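Comparing Wrist Cameras for Grasp Demonstrations

This guide explains how to compare two wrist camera modules before they are mounted on a gripper. The procedure was prepared by Rehema Mugo for the Catterall bench and applies to the Jakix and Landum modules. Small, thin parts are recommended for the trial, as they are difficult for both fingers and grippers.

Step 1. Fit the marker bands

Secure one band at each wrist and confirm that the printed squares face outward. Route the module cables toward the lap, then open the Tidora controller page and wait until both modules report a signal. 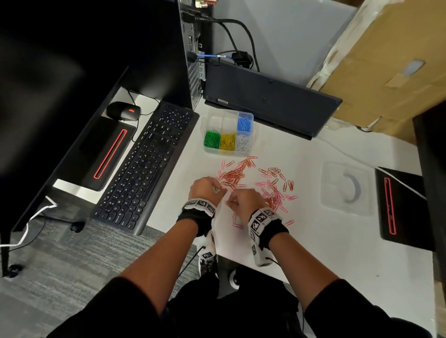 Sorting paper clips by color with marker bands on both wrists.

Step 2. Record the trial

Pick parts from the pile one at a time and place them in the compartment for their color. Work at a normal pace. Complete four runs with each module, using the same operator throughout – a change of operator will affect the results more than a change of lens.
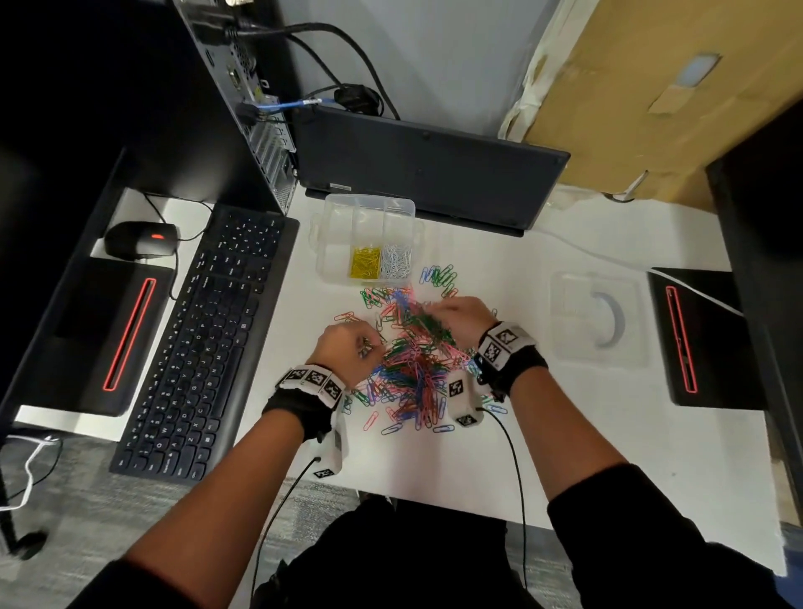
Lost tracking is the main figure to compare between modules. The controller lists every interval in which a marker could not be read. Review these intervals against the video, paying attention to moments when both hands are in the pile together and the fingers close on several tangled clips. Enter a multiple pick separately from a tracking fault.

Step 3. Save the settings

Export the log through port 1297 and send it to Cyril Horrocks with the module name and lens setting.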